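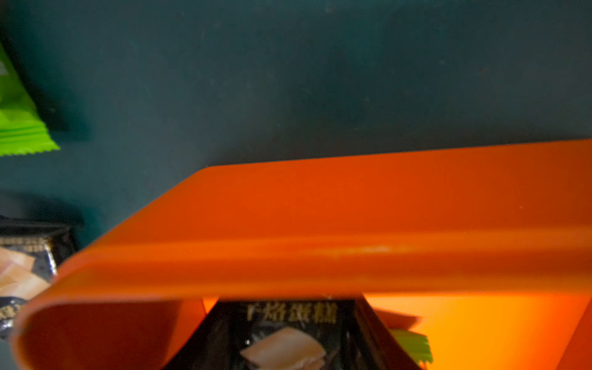

Snack packet on the teal tabletop

Hello! I'm Natalia and I run the tasting afternoons at Karnine, where we try out savoury snacks before they go anywhere near a shop. I'm after people who like crisps, nuts and crunchy things and don't mind telling me when something tastes like cardboard.

We've had 53 sign up for the March sessions so far and I'd love to get to 100, so please pass this on to your mum, your flatmate, whoever (over 18s only, sorry).

You'd come in for one afternoon, 2 hours with a tea break in the middle. I'll give you small portions with plain labels, you eat, you have a drink of water, you fill in a sheet. Then we sit down and have a chat, which is my favourite bit – last time we argued for ages over whether paprika should be sweet or smoky and I still haven't made up my mind!

You'll get a £30 voucher, plus your bus fare if you keep the ticket.

I can't take you if you have a nut, milk or sesame allowance problem of any kind, meaning allergies or intolerances, even mild ones. Smokers are fine, but please skip the cigarette for an hour beforehand, and the same goes for coffee and strong mints.

To join in, ring the Karnine front desk and ask for me or Leonardo Villa, any time after 10am. Tell us which afternoons you can't do and whether you eat meat. The door is round the back, next to the bike racks, and the bell sticks a bit so give it a good push.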